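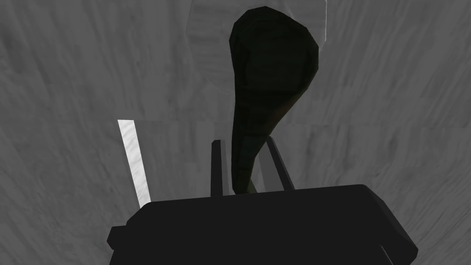 Planning the Purchase of a Gripper Workcell

Dremton Technical Services
Updated January 23, 2025

This guide is for departments preparing a first request for a robot arm and gripper. It covers the steps to complete before a quotation is sought. Requests for the next budget year close at the end of June.

Step 1. List the objects to be handled.
Record the width, weight and surface of each item at the point where it will be held. Items with a wide end and a narrow neck need two entries, as the grip point may be much smaller than the overall size suggests. If the widest item measures 80 mm at the grip point, request a finger opening of at least 95 mm.

Step 2. Test the task in simulation.
A simulated cell should be built before any hardware is priced. Use it to check finger length, reach and clearance to nearby containers or panels. Simulation is a weak guide to friction and to clear or flexible materials, so set aside funds for a short physical trial as well. The Pusturach planning template includes a page for recording both sets of results.

Step 3. Separate the costs.
Enter the arm, the gripper, spare fingers, mounting, guarding, software and training on separate lines. Quotations that combine these items are difficult to compare. Spare fingers are often left out – a replacement set should be ordered with the gripper. In the sample budget supplied with the template, one set is entered at $521.

Step 4. Request quotations.
Send the same object list to each supplier. Departments may use the approved integrators, Conder and Andrade, or propose another firm in writing. Ask for delivery time, warranty terms and the cost of a service visit. Quotations must remain valid for at least 57 days.

Step 5. Plan for the second year.
Include software renewal, inspection and worn parts. Costs that fall after the first year are charged to the department's operating budget – they cannot be added to the equipment request later.

Submit the completed template, the object list and all quotations together. Incomplete requests will be returned without review.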